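Home | Courses | Handouts | Sign in

Small Kitchens, Session 4: Counters, Trays and the Towel Question

Friday, April 27, 2018

Okay, picking up where we ran out of time last week. I'd got as far as saying that a counter has a front and a back, and that most of us only ever use the front (guilty!). The back turns into a parking strip for whatever came in the door last, and then the toaster creeps forward, and then you're chopping onions on a patch the size of a paperback.

So before you buy a single thing, stand in front of your counter and say out loud what each item is for. If you have to think about it, put it on the "maybe" side. I did this when I was writing the Gakeo course booklet and it took me 15 minutes — most of that was mugs.
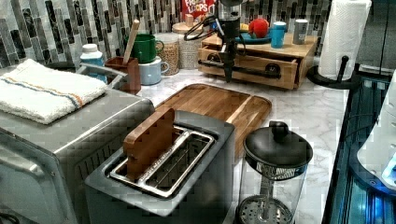
Fig. 1. Toaster, cutting board and stacked mugs on a marble counter.

Stacking mugs is fine, by the way. People worry about it and I don't know why. Two high is my limit, and I like the handles pointing where I can grab them. Wooden spoons in an upright holder near the wall, yes, always. What I'd move first is anything resting on top of a toaster or a toaster oven. Towels especially! The top of a toaster oven feels like a free shelf, and I get the temptation, but find the towel a home of its own and leave the metal bare.

Now, cutting boards. Lay yours flat only while you're cutting. A board with a raised rim is lovely for juicy things and for carrying stuff to the table, but it eats a lot of counter for the few minutes a day you need it.

On to food, and this is where I get bossy. Cereal boxes, snack bags, milk, fruit: they all land on the counter together after shopping and they all want different places. I sort by how soon I'll eat it. Milk goes first, obviously. Then fruit goes on one plate, a big one, and when the plate is full you stop buying fruit.
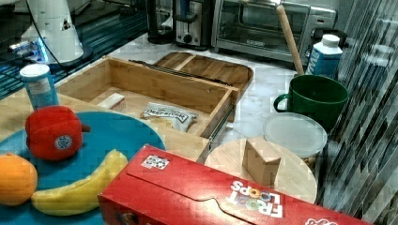 Snacks do much better in a shallow tray or an open drawer than in a cupboard, where the bags slide behind each other and you end up with three open ones. Cereal I'd stand upright on a shelf, spine out like a book. For the homework sheet, please list what's in your own snack drawer, even the embarrassing bits.

Last topic, towel bars. I promised I'd bring this up because of the question about dark finishes. I love them. A dark bar with a bit of copper showing at the joints looks great next to wood, and it gives that poor towel somewhere to go. 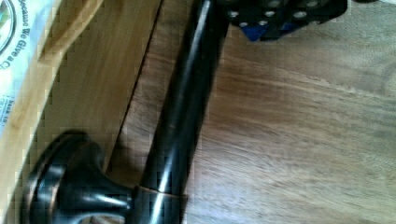 Measure your towel folded before you choose a length, and hold the bar up where you think you want it for a day or so before you drill. Check the mounting end too, how wide it flares, so it doesn't crowd a drawer or a door. We'll do the actual drilling in June, in the Hirneo room, so bring your measurements then.

Filed under: Home & Kitchen, Class Notes
Shares 181 | Comments 15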